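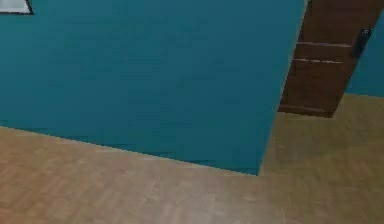 Floor robots at the Claeys site now get their route changes tested in simulation before anyone on the day shift has to walk behind them. The work falls to the four-hour planning block that used to go to manual escort, and Lieven Brouwer's team runs it on Sotach, using a model of the office wing. Corners account for most of the stops. At the one rendered here, the teal wall ends in a sharp outside edge, with an open brown door just past it and parquet running through the opening. The planner has to decide how wide to swing before it has a full view of the space beyond.

The current route set has 26 test runs, 6 of them with doors left open at different angles. A run that ends in a stop goes to a person for review. Reviewers mark the stop as correct, late or unneeded, and add a note if the model needs to be changed.

For staff, the main change is in the job itself. Porters who escorted the robots under the Fultard contract have moved to review and dispatch. Training takes 73 hours, all of it on paid time, and began in June. Escort duty remains in place for new routes and after any change to the floor plan.

Doors moved or rehung in the wing should be reported to dispatch through Fultell before the next run. Please give the door number and the side it opens toward. The updated review schedule takes effect 14th September.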